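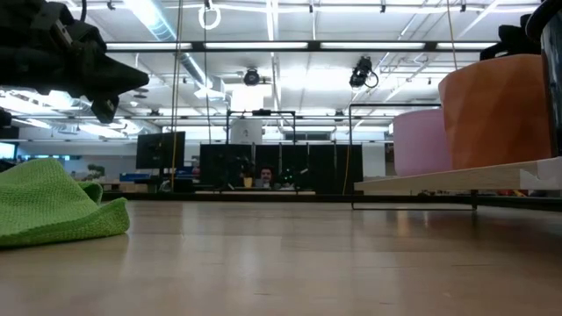 The green cloth and the shelf, left arm just coming in

Teaching two arms to wipe the table and put the cups on the shelf – how slow should I go?
Posted by Kaj Brøndum, Sun 10 April

Hello everyone, and sorry in advance, this got longer than I meant it to. I'm fairly new to driving the arms by remote control and I've been given what I was told was an easy first job. The idea is that the left arm picks up a green cloth and wipes the table, and the right arm lifts the cups and puts them on the little shelf board. I hold one control in each hand and the arms copy me. We record with Gristeo and train overnight.

So far I have 28 recordings. When I play them back they look fine to me, but the trained robot does something odd with the cloth. It goes down nicely, closes the fingers just above the highest fold, and comes back up with nothing. Then it wipes the table with no cloth at all, very carefully! The cups go better, although it tends to wait a long time over the orange one before it does anything.

My questions, then. Am I moving too slowly? I pause a lot while I work out where the fingertips are. And should I fold the cloth neatly every time, or leave it bunched up the way it lands? My colleague at Lenholm says neat, but the table is never neat in real life, so I'm torn.
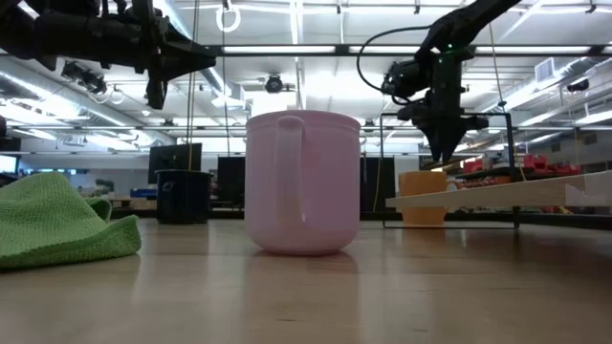

Pink mug still on the table, right arm over the orange one

Tyyne Lahtinen

Welcome, Kaj, and please don't worry about the length, I'm just as bad. I taught cloth and cup jobs for most of a year at Fusmont and had that very same empty-handed wiping, so you're in good company.

My guess is the pauses. If you stop above the cloth to think in every recording, the robot learns that stopping above the cloth is part of the job, and it can get stuck there or close early. Going slowly is fine – it's the standing still that hurts. What helped me was doing each run two or three times with the recording switched off, just to get it into my hands, and then recording the next one. If I still froze in the middle I threw that run away and tried again.

For the cloth, leave it bunched, but bunch it differently each time. Pick it up by whatever little peak is sticking up, go a good bit lower than feels natural, close, and then lift slowly so the side cameras get a clear look at the cloth coming up with the fingers. I used to close too high because I was judging by eye from my chair. Try watching the side view while you come down.

With the cups, decide which one goes first and stick to it. If you sometimes start with pink and sometimes with orange, the arm may dither between them, and that could well be your long wait. Once it works you can record a second batch in the other order. And shift the starting places a few inches between runs, or it will only know the one spot.

I'd record 16 fresh ones like that before adding any of the old ones back in. Do write back and say how it goes, I'd love to hear!

Tang

Just get more data. We had 1,326 by the end and it worked fine.

Kaj Brøndum

Thank you both! Tyyne, I went back through my recordings and you're right, I stop over the cloth in nearly all of them, in one of them for seven seconds (I think I was scratching my nose). I'm keeping the cloth bunched and starting with pink from now on. Tang, did you have one person doing all of those, or did you take turns?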